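Ticket: Murance gripper slow to close on the left arm, right arm fine
Opened by: Siyabonga Pillay
Status: open, waiting on reply from Kekana

Hi all, me again. I'm partway through comparing the Murance gripper against our old Ekulberg one on the bathroom tasks and I've hit something odd. On small bottles the left side waits a beat before it closes, and by then the arm has drifted a little. The right side takes the same command and closes right away!

Stuff I've already tried:
– Swapped the wrist cables left to right. The lag stayed on the left.
– Reflashed the left controller with the Cleldale build. No change.
– Dropped the grip force to 30 percent. Still laggy, and now it lets go of the heavier bottles too (put it back, obviously).
– Ran open and close with nothing in the fingers. Log says 39 late closes out of 3,000, every one of them on the left.

The shelf is where it bothers me most. There isn't much room in the bottom compartment, so a late close is enough to nudge a bottle. The sink rim is more forgiving – plenty of space to come in from the side. 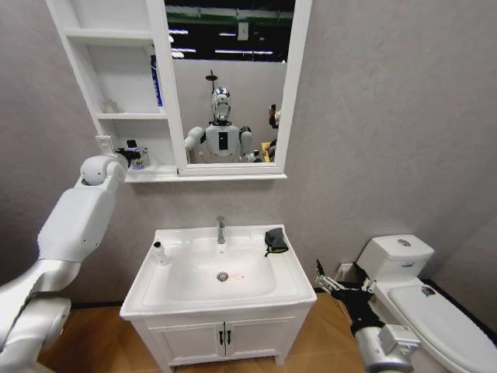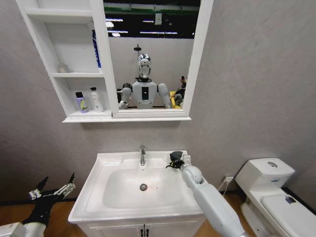

Same sink and mirror cabinet for both, left gripper in among the shelves in the first and right gripper at the back corner of the rim in the second.

Could the lag be coming from the camera instead of the gripper?
I doubt it. The empty runs used no camera input at all, and the late closes still showed up, first one at cycle 2,818. My money's on the left driver board warming up, but I haven't put a probe on it yet.

Next up I'm going to move the Ekulberg over to the left arm and run the same cycles. If that one lags too, I'll pull the board. Kekana, do you still have a spare in the drawer by the charging rack? And please don't update the right controller before I'm done, I need it to stay as it is.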